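4.3 Gripper fault during the folding trials

The gripper stopped opening on command partway through the second set of trials in June. Toàn Đồng was running the arm and Josiane Arnaud was keeping the log. The program sent the open command, the controller reported "done," and the fingers stayed shut. The arm then moved on to the next waypoint and pushed the closed fingertips into the table. Wanda Haverford pressed the emergency stop. One fingertip pad was scuffed and there was no other damage.

We repeated the open command 10 times by hand and the fingers moved on 5 of them. Swapping the cable made no difference.
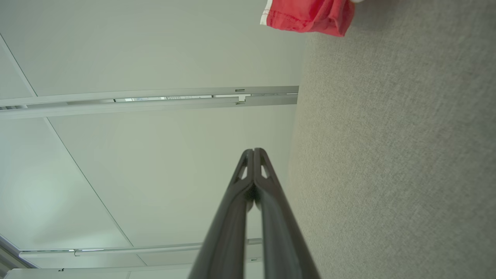
The cause was in our own code. The Kiltcombe driver returns "done" when a command is received, and we had read it as meaning the motion was finished. A second command sent too early cancels the first. Our wait time had been cut during tuning to make the cycle faster, and the change was not written down.

We now read the finger position before every arm move. If it does not match the target within five seconds, the program stops and the arm holds still. Meenakshi Lodhi also lowered the arm speed near the table.

The results from the second set are left out of Table 3. The position check has not been tested with the Irwood controller, which reports position in different units.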